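Guides > Kitchen and Pantry > Storing Drinking Water at Home

Print this page | E-mail this page

Storing Drinking Water at Home

By Glykeria Kouris
Last updated 2025-08-22

The water in our building was shut off for two days in January, and I had one half-full kettle. I have kept a supply in the hall closet ever since. Setting it up takes an afternoon.

How much to store

Plan on one gallon per person per day. Half of that is for drinking and the rest is for cooking and brushing teeth. Three days is the least worth doing. Two weeks is better if you have the room. We keep 10 gallons for two people and a cat.

Picking containers

Store-bought bottled water is the easiest choice. Leave it sealed until you need it. If you fill your own, use food-grade containers with tight screw caps. Do not use milk jugs. The milk residue is hard to wash out and the thin plastic splits at the seams after a few months.

Water is heavy. A gallon weighs a little over eight pounds, so check what your shelf can hold before you load it. I put the big jugs on the floor and only small bottles above knee height.

Cleaning and filling

1. Wash the container and cap with dish soap and rinse well.
2. Mix one teaspoon of plain, unscented household bleach into a quart of water. Pour it in, close the cap and shake so it touches every surface.
3. Wait 30 seconds, pour it out and rinse with clean water.
4. Fill to the top from the cold tap. City water that is already treated needs nothing added.
5. Close the cap without touching the inside of it.
6. Write the fill date on masking tape and stick it on the side.

Where to keep it

Choose a dark spot that stays cool, 50 to 70 degrees if you can manage it. Keep it away from gasoline, paint thinner and bug spray – vapors can pass through plastic over time. A garage is a poor place for this reason, and ours also gets too hot in summer.

Rotating the supply

Replace water you filled yourself every six months. I do it when the clocks change. The old water goes on the tomatoes. With store-bought bottles, go by the printed date, and put new ones at the back so the older ones get used first. Some brands print the date on the cap and others on the neck or the label, so look all over before you decide there isn't one.

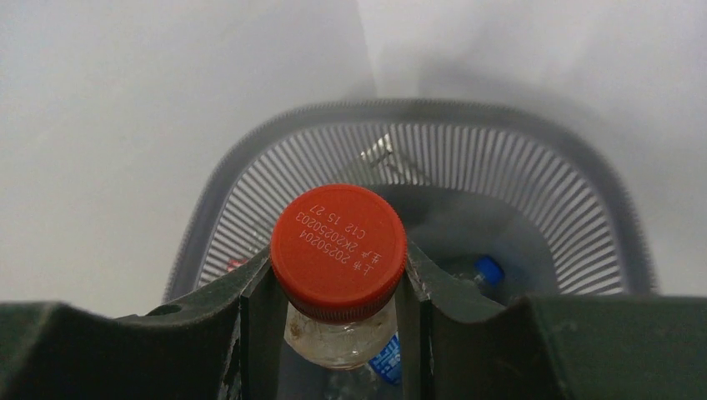
Once a bottle has been opened, keep it in the refrigerator and finish it within a few days. Don't pour leftovers back into a stored jug.

Contact: Glykeria Kouris, Serbridge Household Guides | Copyright Serbridge | Back to top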